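Gripper notebook, August, evening

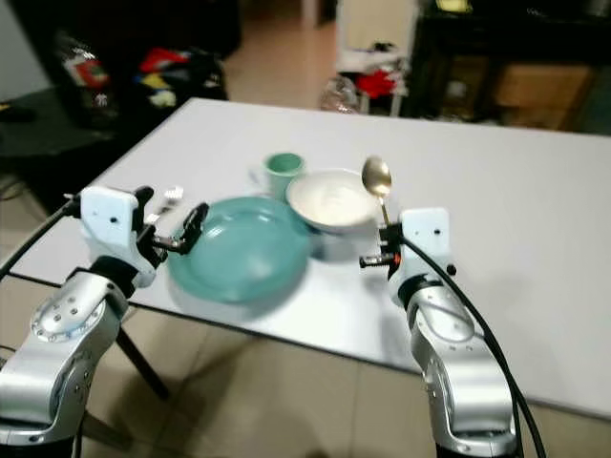 Third evening on the finger comparison, and the first one where both arms ran off the same controller. The left arm still carries the plain black Metby fingers. The right has the Maluron set, which came in last month and which I had put off mounting until the adapter plates were done. The plan was to leave everything else alone: same table, same dishes, same teleop mapping, same force limit, and change only what touches the object. The table setting is the one Efe drew up for the place-setting task, with the teal plate in the middle, the white bowl behind it and the small teal cup at the back. The spoon is the hard item. With the right arm I had it upright by the handle, bowl up, gold finish throwing light straight back at the head camera, and that is the pose I used for all the hold tests.

Mounting first, while I remember it. The adapter plate from Cardoso fits the wrist flange but the dowel hole was tight. I reamed it by hand and checked the runout with the indicator. Good enough. The four screws go in dry; I put thread locker on them last time and regretted it when I had to swap back. Cable strain relief on the right is a zip tie for now. It needs a proper clamp before anyone runs the wrist past its soft limit, since the cable gets close to the elbow when the forearm rolls outward. I set the limit in software and wrote it on the whiteboard.

Calibration took longer than the tests. The Steltach controller stores the open and closed positions per gripper, and it does not clear them when the gripper ID changes. So the Maluron fingers were being driven with the Metby end stops, and the first close command stopped 3 mm short. It reported success. I spent far too long looking at the current trace before checking the stored stops. Afonso says this is in the manual. It is, in an appendix, under a heading about firmware migration. Procedure from now on: power down, swap, power up, erase the stops, home, then close on the feeler gauge and confirm the reading before doing anything else.

Hold test, spoon by the handle, vertical. Force limit at 10 N on both sets. The operator closes, lifts clear of the table, holds still, then does the slow wrist roll out and back. I score a failure if the handle turns in the fingers by more than I can see against the tape mark on my reference print, or if it drops.

Metby: 40 attempts, a mixed bag. Drops are rare. Rotation is common. The pads are flat and fairly hard, and a narrow handle touches them along a thin line, so the heavy end of the spoon wins as soon as the roll gets going. Raising the force helps a bit and then stops helping. I did not go past the agreed limit except to confirm that.

Maluron: same number of attempts, 2 failures, both in the first few minutes and both with the handle caught near the fingertips instead of in the middle of the pad. Once I started closing lower on the handle it stopped happening. That is an operator effect and I have to be careful with it. By then I had a whole evening of practice on spoons, and the Metby runs came first. The order should have been mixed. I will rerun with the order shuffled before writing a number into the report.

Plate test. This is where I expected the Maluron fingers to lose, and they did, somewhat. The approach for the plate is one finger under the rim and one over it, coming in low from the side. The Metby finger is thinner at the tip and slides under without pushing the plate. The Maluron finger is thicker there, touches the rim early and shoves the plate across the table. If the other arm holds the far side of the plate steady it works every time, but then the task needs two arms for something one can do. A chamfer on the lower edge of the tip would probably fix it. I asked Efe whether we can grind the tips without exposing the core. He wants to section a worn one first.

Cup test, short version: no real difference. Both sets can take it by the rim or around the body. Going for the handle is a bad idea with either. The opening is small and the depth estimate from the head camera is poor there, so the operator ends up guessing.

Bowl test not done. I want to do it full and empty with both sets, and I want a tray under it first.

Camera. The head view is fine for gross motion and for seeing where both grippers are in relation to each other. It is weak in two places. The tabletop glares, and the glare moves when the head moves, which upsets the edge detector around anything white. And a moving plate smears. I dropped the exposure time by half and raised the gain, and the smear went down but the noise in the dark parts of the room came up enough to bother the depth matching. A matte cover on the table would let me leave the gain alone. Afonso has argued for wrist cameras since spring, and for the rim approach I now agree with him. For the spoon I am not convinced. With the handle already in the fingers, a wrist camera mostly sees fingers.

Latency. I measured command to motion on both arms with the high-speed phone trick, lead arm and follower in one shot, counting video frames. Left and right match within one video frame, so the shared controller costs nothing measurable. Last week on separate controllers the right arm lagged a little, and Efe could feel it when passing objects across. He drove for ten minutes tonight without being told what had changed and said the right side felt lighter. I will take that as agreement.

One fault to log. During the last block the left gripper stopped answering for a moment and came back without a reset. Nothing in the error register. The bus counter shows a burst of retries at the same time. The cable makes a wide loop behind the housing on that side and I could bring on a single retry by flexing it near the connector, though only once and never again. I suspect the crimp. I have a spare and will swap it before the next session, keeping the old one in a marked bag in case the fault comes back with the new one on.

Pad wear: Metby shows a polished stripe where the spoon handle sits. Maluron shows nothing yet, but it has had one evening and the other set has had months. I cleaned both with alcohol at the start and again halfway. Friction on the Metby pads went up noticeably right after the second wipe — so part of what I have been calling a pad problem may be a cleaning problem. That has to go in the protocol too. Wipe every block, same cloth, same wait.

For next time:

Swap the left gripper cable.
Shuffle the order of finger sets, both sets on both arms.
Matte cover for the table, then put the exposure back where it was and repeat the plate runs.
Clamp for the right cable.
Tray, then the bowl.
Ask Cardoso whether the dowel hole is to print or whether we got a bad plate.

Raw logs are on the shared drive under the August folder, both arms, with the bad-calibration runs kept but renamed. Do not average those in. Shut down at 9:40, arms parked, air off, batteries on charge.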